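The Wire Drawer Confessions: Three Tubs and a Tangle

February 27, 2019

Subbarao Nadar has opinions about wire. He had them before I got my coat off. By the time I'd found somewhere to put the coat, he had moved on to his opinions about people who keep wire in shoeboxes, and I decided not to mention my own arrangements at home.

He sorts other people's leftovers for a living, or for most of one. Repair shops send him the bottom drawer, the one with everything in it, and he sends back something a person can use. The Grelwood workshop has been at it long enough that the shelves in the hall are full of jobs waiting their turn. I came to see the part he calls "the boring bit," when the drawer has been tipped out and the sorting has yet to start.
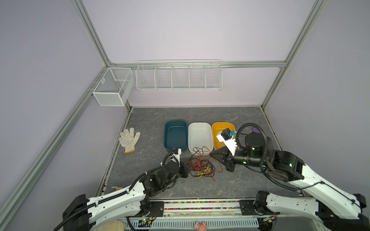

Subbarao Nadar

The name goes on every job sheet, in capitals, and he signs under it as well. "If a red one ends up with the black ones, they know who to call," he says. "They do call."

His system comes down to three tubs, one teal, one white and one a yellow that leans toward orange. I assumed the colors meant something and spent a while working up a theory. Red wire in the yellow tub, maybe, warm with warm.

"They were what the store had," he says.

So which wire goes where?

"Depends on the drawer. You look at the pile first. If there's a lot of red, red gets the tub nearest your good hand. If you decide before you look, you'll be reaching across yourself all afternoon, and the next day your shoulder will send you a letter."

The pile gets looked at for longer than I would have thought possible. Red, black and yellow, all of it thin, all of it apparently in love with itself. I ask why he doesn't just pull on an end. He gives me the look that dentists give people who say they floss.

"Pulling is how it got like this. Somebody wanted one wire, they pulled, they got the wire and they made a knot for the next guy. Then the next guy pulled. You're looking at maybe ten years of people in a hurry." His own method is to loosen from the outside, lift a loop, see what comes with it, and put it back down if the answer is everything. He did one for a shop called Hubmann last April that took him two days, and he still won't say what he charged.

Gloves are a sore point. He keeps white cotton ones with a yellow trim at the cuff and believes in them firmly for handling stripped ends. For untangling he believes in bare fingers. "With a glove on, everything feels like a glove," he says, and waits for me to write it down.

We move on to containers, a subject on which he could fill an evening. He wants rounded corners, because a wire will find a square one and wedge itself there out of spite. He wants a smooth rim. He will not have lids. Lids, in his view, are how people stop looking at a thing, and a thing you've stopped looking at is on its way back to being a drawer.
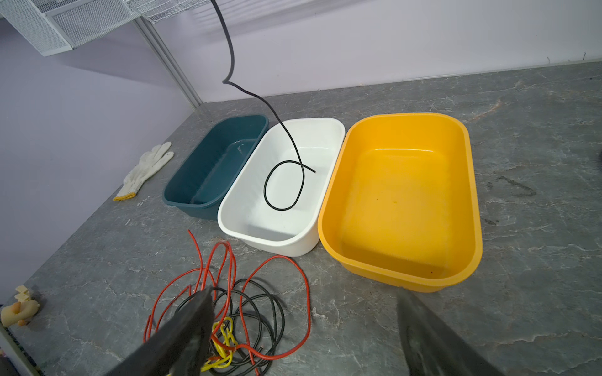

Povau, a customer of long standing, takes the other side on lids and has put it in writing more than once: without one the tubs collect dust, cat hair and receipts, and by summer you're sorting those too. Nadar keeps the letters. He concedes the cat hair.

"Fine, but Povau has three cats," he says. "That's a cat problem. You can't blame the tub."

I ask about the long black cable, the one that ends in a loop in the white tub. Does it get a tub of its own?

"Cable isn't wire," he says, and for a moment I think that's the whole answer. Then he relents. Thin stuff can live loose in a tub as long as it's all one color. Anything long wants coiling, in big lazy loops, the way it already wants to bend. People wind it around their elbow and are amazed when it comes off shaped like an elbow.

The wire baskets on the back wall come in for less affection. The long one has five sections, which sounds to me like a sorter's dream. He went for it in a weak moment, out of the Nukia catalog, and has regretted it at his leisure.

"What do you put in a basket made of wire? Not wire. It goes through the holes, it grabs hold, and now you've got a tangle with a basket in it." He has considered labels, then tape, then onions.

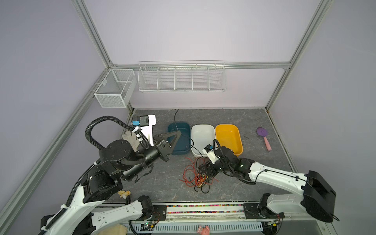

Grelwood regulars have been known to argue for the baskets anyway, on the grounds that bigger things need a home too, and that a purple scoop with a pink handle is never going to be happy in among the black wire. Hang the big things up, goes the argument, and leave the counter for the small.

He has heard it. He thinks it's sensible, and you can tell this annoys him. "The scoop is fine where it is," he says.

What about the odd bits, the short bent scrap that belongs to no bundle at all? Here he goes a little soft. Most sorters throw away anything under the length of a finger. Nadar hangs on to it until the end of the job, on the theory that the minute it's in the trash somebody will ring up asking for a jumper exactly that long. Has it ever happened?

"Once," he says. "In 82 jobs. I was unbearable for a week."

I ask what he'd tell a person at home with one bad drawer and a free evening. Tip it all out, he says, on something with a plain surface and decent light. Get three containers, any three. Do 20 minutes and then go and eat something. Don't buy anything with compartments until you've finished, and by then you won't want it.

And if the drawer is a shoebox?

He puts down his coffee. "How many shoeboxes?" he says.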